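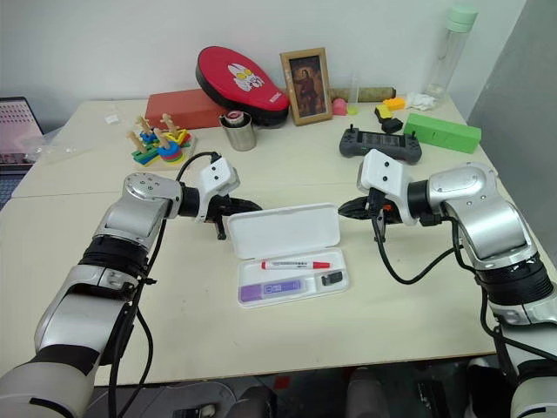
# Clindov Pad 2, wired game controller

If you grew up with a controller cable snaking across the living room carpet, the Pad 2 will feel like coming home! Tutholm has been making gamepads since 2002, and this is the one we kept hearing about in letters from people whose old pads had finally given out (usually the left stick, isn't it always?).

The sticks are a touch taller than on the first Clindov, so slow aiming in shooters is easier on the thumbs, and the D-pad has a proper click to it. We went back and forth over that click for most of a spring. Fighting game players wanted it crisp, platformer fans wanted it softer, and we ended up a little closer to the fighting crowd.

**Details**

- Works with PC, plug and play
- Detachable USB-C cable
- 24 button profiles, saved on the pad itself
- Weight: 336 grams with the cable
- Colors: Flarnis gray or Perić blue

Profiles can be swapped in the middle of a match by holding the menu button and tapping the D-pad, and the pad remembers the last one you used.

Spare sticks and cables are sold separately, and orders of 25 pads or more (hello, game cafés and school clubs!) ship in one box with no extra packaging. Gray is in stock now, and blue is back in May.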